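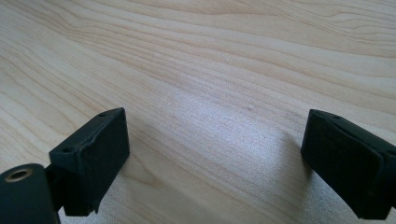
3. How I Ended Up Measuring Kitchen Tables

3.1 Where the question came from

I grew up eating at a table my grandfather had sanded down so many times that it wobbled if you leaned on it, so I may be biased here. But when I started reading the survey work on how households in Rastham use their furniture, I kept tripping over the same gap. Everybody asked how big the table was. Hardly anyone asked what people did at it between meals! Canpolat's older study gets closest (he at least has a line for homework), and even there everything that isn't eating gets dumped into one box marked "other." I wanted to open that box.

So the question for this section is a plain one: how many hours a day does the main table in a home get used for something besides food, and does that change when the household moves to a smaller place?

3.2 Who took part

We ended up with 42 households, 7 of which moved during the study. I would have loved more movers, but you can't exactly ask people to change apartments for you. Müzeyyen Soylu did the recruiting in Rastham and Ilgın Karabulut handled Brakov, where the apartments are older and the kitchens are mostly separate rooms. That last bit matters more than I expected, and I come back to it in 3.4.

Each household kept a paper diary by the table. One line per use: start time, end time, who, and what for, in their own words. I had wanted to use a phone app, and Erdal Duman talked me out of it over a very long lunch. He was right. People wrote things on paper that they would never have typed into a menu, like "sat here being mad at the landlord" (twice, same person, same landlord).

3.3 Coding the diaries

After throwing out the lines we couldn't read, we had 2,133 diary entries. Emerson Prado and I each coded the full set separately, then sat down and argued. Most of our fights were over sitting. If someone drinks coffee for five minutes and then stays put for an hour looking out the window, is that a meal? Emerson said yes at first. I said no, loudly. We settled on splitting an entry whenever the writer named a second activity, and leaving it whole when they didn't, which means our meal hours probably run a little high.

We also drew 200 entries at random and went through them again in November, long enough after the first pass that neither of us remembered our own codes. The disagreements were in the same places as before, mainly sitting, plus a stubborn little cluster around sewing and mending. (Is ironing on a folded towel "mending"? We said housework. Please write to me if you feel strongly.)

Figure 3. A light wood-patterned tabletop.

3.4 What we saw

Paperwork, homework and plain sitting were the big three outside of meals, in both towns. What surprised me was the evening pattern. In Brakov, tables in closed kitchens went quiet once dinner was over, and people drifted off to the living room. In Rastham, where most of our families had one open room, the table kept going well past nine at night, often with two people doing unrelated things at opposite ends.

The movers are a small group, so take this gently. Those who went to a smaller home wrote longer entries with more activities stacked inside them. One woman listed taxes, a jigsaw puzzle and a phone call with her sister under a single start time. Whether that is the table working harder or just a chattier diary, I can't tell from what we have, and Section 4 tries a different way at it using the floor plans.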